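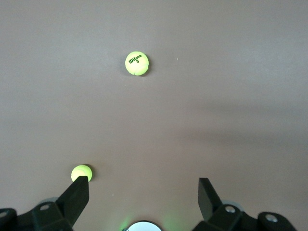 Why Are Tennis Balls Fuzzy?

Pick up a tennis ball and rub your thumb across it. It feels a bit like a blanket. Most balls you play with are smooth, or bumpy like a basketball. A tennis ball wears a coat.

The coat is called felt. It is made from wool, or from a mix of wool and nylon, which is a strong kind of plastic thread. Under the felt is a hollow rubber ball with air inside.

What does the fuzz do?

When a ball flies, it has to push through the air. All those tiny hairs catch the air and slow the ball down a little. This slowing is called drag. Without the fuzz, a hard serve would be even harder to hit back.

The fuzz also helps the strings of the racket grip the ball. That lets a player make it spin. A ball with topspin dips down fast. A ball with backspin floats and stays low when it bounces.

After a lot of play, some of the fuzz wears off. Then the ball flies faster and is harder to control. Players say the ball has gone bald.

What is the curvy line?

Look for a pale line that bends its way around the ball. It is the seam. The felt is cut into two flat pieces, each shaped a bit like a dog bone or a number 8. The pieces wrap around the rubber ball and fit together like a puzzle. Glue fills the gap where the edges meet, and the line you see is that glue.

You only see part of the line at a time. Turn the ball slowly and follow it with your finger. It never stops — it goes all the way around and comes back to where you began.

Why that color?

Tennis balls used to be white or black. In the 1970s, people were watching tennis on color television, and a white ball was hard to see on the screen. A bright yellow-green one was much easier to follow. People still argue about whether to call it yellow or green. The official rules say yellow.

What does the number mean?

Many balls have a maker's name with a number under it. One of the balls at the top of this page says Wilson, with a 3. The number is not a score, and it doesn't tell you how good the ball is. It helps players know which ball is theirs. If you are using a 3 and a ball marked 2 rolls over from the next court, you can send it back to the right people.

You may have to turn a ball over to find the writing.

Try it: the bounce test

You need one new tennis ball, one old one, a hard floor and a friend.

1. Hold both balls at the height of your chin.
2. Let go of them at the same time. Don't throw them.
3. Ask your friend to watch which one bounces higher.
4. Do it 6 times and write down the winner each time.

The old ball will probably lose. Air leaks slowly out through the rubber, even if the ball just sits on a shelf. New balls come in a sealed can with extra air pressed inside, and that keeps them bouncy until you open it.

Words to know

Felt: a thick, fuzzy cloth.
Seam: the line where two pieces meet.
Drag: the push of air that slows a moving thing down.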